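Home | Stories | Gigs | About | Archive

The Enitz Set

Load-in at 2. Nobody there. Door locked, van ticking, drizzle on and off, and me with the bass amp on my foot because the pavement sloped and it wanted to go home.

We were called Grondus that winter. Before that we were Cardoso, which everybody took for a jazz thing, and we'd get booked for dinners. People cutting up fish while our singer screamed about the sea. Then a new drummer, a new name, longer songs. Much longer. The one we were proud of ran to twenty-odd minutes and had a bit in the middle where we all stopped and she breathed into the microphone. Some people left at that point. Fair enough.

The place was the Enitz, up a flight of stairs over a carpet shop. Capacity who knows. The man came at last with his keys and looked at the organ and said is that coming in as well. Yes. It was coming in as well. Took the four of us and his nephew, and a wheel came off on the landing and bounced all the way down to the street, slowly, like it was making a point.

Soundcheck was bad. Hum in everything. I swapped leads, swapped plugs, swapped the leads back. The drummer said play louder then. The singer wasn't speaking to the guitarist, on account of the lyrics, he'd called them homework. She'd written the whole set about a town that forgets its own name and has to borrow one from the river. I liked it. I never told her, stupid, I should of told her.

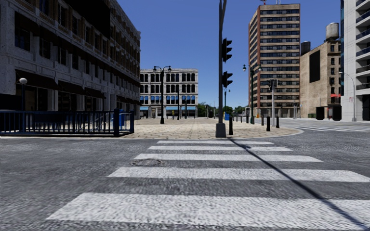 I went out for strings and air. The hum came with me, in my teeth more or less, an A that wasn't quite an A. I had the riff in my head too, the slow one, and my feet started doing it without asking. Big white stripes of a zebra crossing, so one stripe a beat, and then seven beats and I was over, which was wrong, we played it in eight. Went back. Did it again. Seven. There was a manhole cover off to the left and I stood on the kerb looking at it and thought – drop the last beat. Just drop it. Let it fall over.

Forgot the strings. Ran.

Up the stairs, out of breath, seven, I said, it's in seven. The guitarist said what is. All of it. The slow part. He tried it with his coat still on. The drummer got it wrong, then wrong differently, then right, and the singer turned round from the wall she'd been facing and came in late over the top, on purpose, and the line about the river landed in the gap where the beat used to be. Nobody said anthing. We went round it for an hour and the hum was still there but it was in the chord now, sort of, it belonged.

That night 3 people clapped at the quiet bit. The man with the keys was one. He thought it was the end.

We did it again anyway, the whole thing, from the breathing on, and he sat down on the broken organ case and took his hat off.

Home | Stories | Gigs | About | Archive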